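June
Catarina Frade

Textile Care and Fibre Science, Unit 4: Cotton knits in the wash

These notes cover the second half of the unit. Read them with your own burn test results and the swatch cards from the first practical.

Knit and weave

A woven cloth has two sets of yarns crossing at right angles. A jersey knit has one yarn looped through itself row after row. The loops can open sideways, so a T-shirt stretches across the chest far more than it does down the body. They can also close up again, and most of what people call shrinkage in a cotton knit is the loops relaxing back from the tension put on them at the mill. The fibre itself changes length very little.

Relaxation shrinkage happens mainly in the first few washes. Progressive shrinkage carries on after that and is the larger problem with wool. Keep the two terms separate in your reports. Several of you ran them together last time and lost marks for it.

Water temperature

Cotton tolerates heat well. A white cotton article can go through at 60 degrees without damage to the fibre, although the sewing thread, the neck rib and any print may not be pure cotton and should be checked on the label. Coloured knits are usually better at a lower setting. Dye loss depends on the class of dye, the detergent and the time in the tub as well as on temperature.

The Pliviretti swatches are 100 per cent cotton jersey. The Rathore swatches are a cotton and polyester blend. Mark each one before washing with a stitched thread in a contrasting colour, as pen will bleed.

Spin and drying

A spin at 600 revs leaves a lot of water in the cloth. A knit hung wet from the shoulders carries that weight all down its length, and the body grows longer while the width draws in. Hang by the hem or dry flat. Tumble drying does the opposite: the movement lets the loops close, and the garment comes out shorter.

Measuring

Lay the garment on a smooth, light-coloured surface and let it rest before you measure. Smooth it with the palm and don't pull. Tension at the top corners adds length that will vanish as soon as you let go, and your before and after figures won't be comparable.

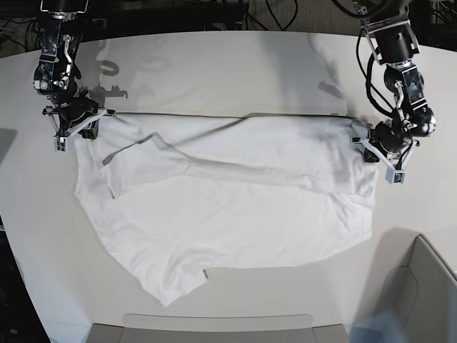
Hemant Goel wrote in to say that resting time matters more than these notes allow, and that in his experience a jersey left overnight gives a noticeably steadier reading than one measured straight off the rack. Use the overnight rest if your timetable permits, and record which method you followed.

Take body length from the highest shoulder point to the hem, and chest width just below the armholes. Measure each twice and use the mean. Shrinkage is original length minus washed length, divided by original length, expressed as a percentage. A negative result means the garment has grown.

For next time: finish the swatch table, read page 32 of the reader, and bring one worn T-shirt with its care label still attached.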